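Bathroom vanity: wood cabinet or metal frame?

siwoo_ki
OK so the half bath is finally getting a new vanity and I can't decide. My choices at the Flerkum showroom are a light wood cabinet with a white rectangular basin sitting on it, or a white basin top on a black metal frame. The room is tiny and we have nowhere else to stash toilet paper. Budget is tight but I could stretch a bit. What would you do?

kwakys60
Cabinet, no question! I had an open frame for two years and everything under it was on display, including the pipes (and the cat, who moved in). You end up buying baskets and then you've paid for a cabinet anyway.

manofsink
Gotta disagree with kwakys60. Try mopping around a cabinet in a small room. With the frame I just push the mop through and I'm done. Paper goes on a shelf over the toilet.

kwakys60
That shelf only works if you're tall, Man-sik. I'm not climbing on anything at 10 at night for a roll of paper.

jin_jh
Whatever you pick, look hard at the faucet. We got a dark gray one and I love it, but our water is hard and it shows every spot. I wipe it down every Sunday and by Monday it's speckled again.

siwoo_ki
Ugh, dark gray is exactly what I wanted. Does vinegar help?

jin_jh
I'd stay away from vinegar on a dark finish, mine got a dull patch near the base. Soft cloth and plain water, and dry it after.

juwon_c
Also think about where the soap goes! My basin has a flat edge at the back and I keep a little dish in the corner. Bottles always get knocked in, at least with my 2 kids.

manofsink
Bottle on the back edge here, never had a problem. But no kids.

siwoo_ki
Went back and leaning toward the wood one now, sorry Man-sik. Basin is white with a round metal drain in the middle and I brought the soap dish idea with me, small oval one.
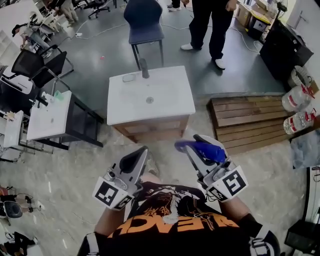
Still have to measure the door swing before I order, so if anyone has a trick for that in a tight room, I'm all ears.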